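Planning the Purchase: Notes for Session 4
Course notes by Niloufar Hashemi, updated August 28, 2025

Last time we got through floor space and power, and I promised we'd do money next. So, money! Please have your own draft budget in front of you while you read, even if half the cells are blank. Mine always are at this stage.

The arm is the line everyone prices first, and it's the line I worry about least. You ask Cilleck or Dutach for a quote, you get a number, you type it in. What eats the budget is everything hanging off the arm and sitting under it - fingers, mounts, cable, stands, cameras, a table that doesn't wobble. When Dong-hyun Moon went over last June's student plans with me, seven of them had no line for cables at all. Seven!

Look at a block-and-basket task with your spreadsheet open and write down each thing that would need its own line.

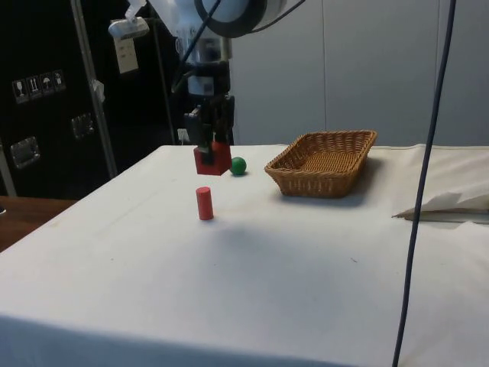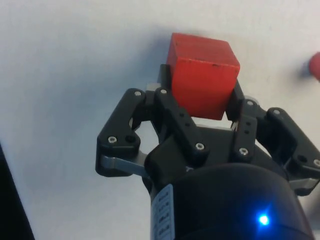
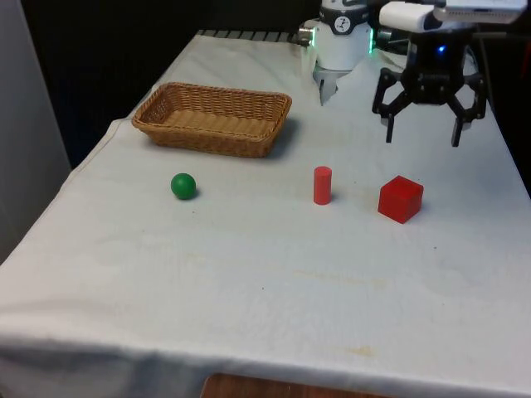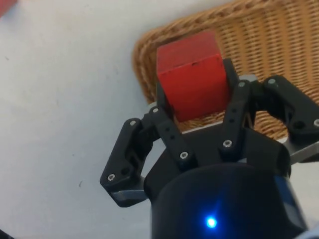 What goes on the list

Grippers first. Ask whether the fingers are included, whether the mounting plate is included, and what a spare set costs. Linkage grippers have a lot of small screws and pins, so I budget one spare finger set per gripper and a decent set of hex keys (they walk off, buy two).

Cameras next. A wrist view and a fixed view are two separate purchases with two separate brackets and two cable runs. Price the long cable, please, the one that reaches all the way up the arm with slack left over.

Then the cheap stuff. Blocks, a ball, a basket, a cloth for the table. I put in $400 for props and consumables and I've never been sorry. Painted blocks get chipped and white cloth gets marked, so it's a yearly line and you shouldn't bury it in startup costs.

Quotes and lead times

Get at least two quotes, and ask for delivery in weeks, in writing. Vultivel quoted me 10 weeks for a wrist mount once, and I had the arm sitting there looking at me for most of a term. Order the slow parts first even if they're the boring ones.

For next session

1. Fill in every blank cell, even with a guess. Mark guesses with a g.
2. Add a spares column.
3. Swap sheets with a partner and find 4 things they forgot.
4. Send the result to Qianru Tang, who is collecting them for me.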